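Unit 6: Scoring, Serve and the Shape of a Set
Racket Sports: Theory and Practice
Course handout, updated April 8, 2020

Read this before the practical session. The scoring part should be review for anyone who has played in a league, but the section on serve percentages is new and will come up in the written work.

1. Points, games, sets

A standard game is won by the first player to take four points with a lead of two. At 40-40 the score is deuce and play goes on until one side leads by two. Some leagues use no-ad scoring, in which a single point at deuce decides the game and the receiver picks the side. Write down which system was used whenever you chart a match. A chart without it can't be compared with anything.

A set goes to the first player to win six games with a lead of two. At 6-6 a tiebreak is played in most events. The tiebreak is first to seven points, again by two. The player whose turn it is serves one point, then the serve changes after every two points. Players change ends after every six points.

2. Holding and breaking

To hold is to win your own service game. To break is to win the other player's. On fast courts holds are common and one break often settles the set. On clay the ball comes up higher and slower, the returner has more time, and breaks are more frequent.

Students often mix up break points and breaks. A player can have many break points in a match and convert none of them. Keep separate columns.

3. Serve percentages

First-serve percentage is first serves in, divided by all points served. First-serve points won is counted only over points where the first serve went in. These are two different numbers with two different denominators.

Worked case, from the June tournament at Piltavberg. The women's finalist from the Trimura club served 70 points in the match. The notes for the other finalist, from Draron, show 69 points served. Both sides served nearly the same number of points, so raw counts of double faults can be set side by side here. In most matches they can't.

Across the whole event our charters logged 505 points. That is a small sample. Use it to practice the method and don't draw conclusions about either club from it. 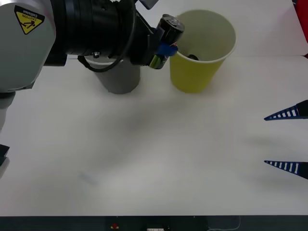 4. Return position

Where the returner stands changes what the server can do. Standing well back gives more time against a flat first serve but opens up the wide angle. Standing in takes time away from the server after the return, at the cost of more mishits. On second serve most players move up. On your chart, mark position as deep, middle or close, and mark it before the serve is hit.

5. For the practical

Chart one full set from the Lūse courts. Use the blank sheet from Unit 5 with these changes:

Add a column for return position.
Circle every break point, won or lost.
Put the tiebreak on its own sheet.
Total each column at the end of the set only.

Bring the sheet in pencil. Typed copies are due with the written answer, one page, on whether return position changed after the first break of serve. If the set had no break, compare the first four games with the rest.

Reading for next time: Unit 7, doubles formations, first half.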